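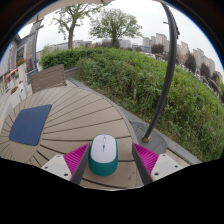
Mouse goes crazy on slatted patio table, what are you all using outside?

Hakstead Home & Yard Forum > Outdoor Living > Patios and Decks

slatsandmats
September 22, 2020
OK so I've been working from the patio since spring and I love it, I don't want to go back to the spare bedroom until I absolutely have to. My problem is the table. It's the half-round kind where the slats fan out like spokes, and every time the mouse crosses one of the grooves the pointer hops. Sometimes it's a tiny hop, sometimes I end up two columns over in my spreadsheet and I've typed a number into the wrong month (ask me how I know).

I do have a mouse pad, the dark blue square one on the left there. It came in a two pack and it's fine indoors. Outside it slides around, and I'm right-handed so it's forever ending up on the wrong side of the table under my coffee. The mouse is a white and teal Puvby, nothing fancy, regular scroll wheel. I like it because my hand doesn't cramp up.

Table is a Gonthorpe, we paid 387 for it with two chairs and I'm not replacing it. So what are you all putting down? Bigger pad? A board? Tablecloth??

dockside_deb
Ooh I love that table shape. Is it meant to go up against a wall?

We have straight slats and I gave up and bought a big desk mat, the kind that goes under the keyboard and everything. Laptop and mouse both sit on it so nothing slides, the weight of the laptop holds it down. Mine's fake leather and it wipes clean, although it gets HOT if you leave it in the sun over lunch. I leave it folded over the back of a chair and it dries fine if I've forgotten it in the rain.

slatsandmats
Yes, flat side to the wall was the idea, but I like sitting with the flower bed next to me so it got moved over by the stone edging and it's stayed there. A desk mat might hang off the curve though? I'll measure tonight.

gravelpit
Tablecloth is a terrible idea, sorry. I tried it. The mouse pushes the cloth into the grooves and you get the same hopping plus a wrinkle. Then the wind picks up and the whole thing is in your lap.

What worked for me was a scrap of hardboard, smooth side up. Cost me nothing. Cut it to whatever size you want, round off the corners with sandpaper, stick four rubber feet on the bottom. Mine has been out on the deck through two summers.

marigold_k
Hardboard outside for two summers? Mine swelled up like a cracker after one wet weekend lol

gravelpit
I painted the edges. You have to paint the edges.

marigold_k
Well you didn't say that!

CliffordF
Hi all, Clifford Fortin here, I mostly hang around the umbrella and shade section. Before anybody buys anything, check the light. Most of these mice are reading the surface with a little light underneath, and direct sun coming in low under the edge can throw them off even on a good pad. If it acts up in the morning and settles down by noon, that's your problem and a mat won't help. Tilt the umbrella or turn your chair.

Which way do you face when you work?

slatsandmats
Hmm. Facing the yard, so the sun comes in from my right until lunch. I never thought about it being a time of day thing. It's definitely the grooves some of the time, I can see it do it when I drag slowly across one. But mornings ARE worse.

The umbrella is the side post type with the curved pole and the big grey base. I can spin it, it's just heavy, and I usually leave it wherever my husband left it.

dockside_deb
Side post umbrella people, do you close yours every time you go in? I lost one to a gust last December, here in the warm end of the country where we use them all year. Snapped right at the bend.

CliffordF
Every single time. Even to answer the door.

tomatofeet
I'm going to disagree with everybody and say get a trackball. It doesn't move! No pad, no board, no grooves, you can set it on your knee. I've used a Sproģis one for years and I can't go back. It was 40 bucks on sale.

slatsandmats
I tried my sister's trackball and I felt like I was steering a boat. Maybe I didn't give it long enough.

tomatofeet
Two weeks. You have to give it two weeks and swear a lot.

gravelpit
Trackballs outside collect pollen. You'll be popping that ball out and picking fuzz off the bearings all of May.

tomatofeet
I do that maybe once a month and it takes ten seconds. You're painting the edges of hardboard!

marigold_k
He's got you there.

For the original question, I use a plastic cutting board. The thin bendy kind from the kitchen, matte side up. It lives outside in the bench box with the cushions and if it gets gross it goes in the dishwasher. The mouse glides on it really well. I put a square of shelf liner under it so it grips the slats. You could do the shelf liner under the pad you already have and spend nothing, then just put it on the correct side of the table, haha.

slatsandmats
Shelf liner! I have a whole roll under the sink. Trying that tomorrow.

slatsandmats
Reporting back. Liner under the blue pad works, it doesn't slide anymore. The pad is kind of small for big moves so I turned up the pointer speed a bit and that helped more than I expected. I also swung the umbrella around before breakfast and Clifford was right about the mornings, the jitter is gone with the shade on my right side.

Still thinking about a bigger mat. Deb, how wide is yours? My laptop is a chunky one.

dockside_deb
Just went out with the tape, it's 550 mm by 300 mm (the label is in metric and so is my tape, don't ask). I'd go bigger if I bought it again, with a chunky laptop there isn't much mouse room left on the side.

gravelpit
Hardboard comes in any size you like.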